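05/10/2019

# Estimates should be written by the people who will do the work

Most fixed-price software contracts fail at the estimate. By the time a project team is assigned, the number of hours has been agreed by a sales engineer and a client manager, and the team's first task is to fit the work to it. I think this practice should end, and I think vendors can end it without losing bids.

The argument on the other side is well known. Developers are expensive, bids are uncertain, and a firm that puts its engineers on every proposal will spend a large part of its payroll on work it never wins. Sales engineers are trained to estimate quickly from a short requirements list. They keep templates, and the templates are based on past projects.

The trouble is in what the templates record. At Harkent we reviewed the closed projects in our own archive and found that the template hours had been copied from signed contracts. The hours spent had been logged in a different system and were never carried back. One integration job for Zadby was quoted at 400 hours and closed at 698. Two later bids used 400 as the reference figure for the same type of work.

A template of this kind can't improve. Each overrun is treated as a delivery problem and discussed with the delivery team, while the number that produced it goes into the next proposal unchanged.

The change I am arguing for is small. Before a bid leaves the building, one engineer who would be assigned to the project reads the requirements and writes an estimate by hand, line by line, without seeing the sales figure. The two are then compared. Where they differ by more than a fifth, someone has to write down why.

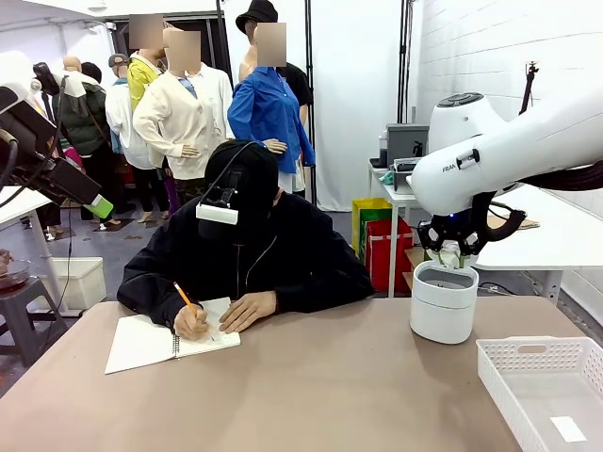 *Written notes, pencil on paper.*

I prefer paper for the first pass. A spreadsheet asks for a number in every cell, and people fill the cells. On paper an engineer will write "depends on whether their test server has real data" and leave the line open. Open lines are the most useful part of an estimate. They become questions for the client, and a client who gets a good question before signing tends to answer it faster than one who gets it in the fourth month.

The cost can be measured. For the Primov bid, the engineer's review took a day and a half. It raised the migration portion from 148 hours to 232, mostly for cleaning up duplicate account records that the requirements list did not mention. The client asked about the increase, saw the line items, and signed. I don't claim every client would. Some buy on the total alone, and a vendor that raises its total will lose some of those accounts.

Whether those accounts are worth keeping is a business question, and I would like to see it treated as one. A job won at 400 hours and delivered at 698 has to be paid for by other jobs. If management wants to buy market share that way, it should put the loss in the budget and tell the delivery team in advance. Presenting the same loss as a productivity failure is bad accounting, and it drives away the people who could have predicted it.

Agile methods do not remove the problem. Working in short iterations lets a team report a bad estimate sooner, but the contract total does not move because the burndown chart is honest. On the Prasertsri account we ran two-week sprints from the start and knew by the third that the scope would not fit. The change request was approved in December, long after the useful time for it.

There are limits to what I am proposing. Engineers also underestimate, especially on work they find interesting, and a second estimate does not make either one correct. It does give the firm two numbers with different sources and a record of the gap between them. The actual hours should be added to the same record when the project closes, by the project lead, before the final invoice goes out.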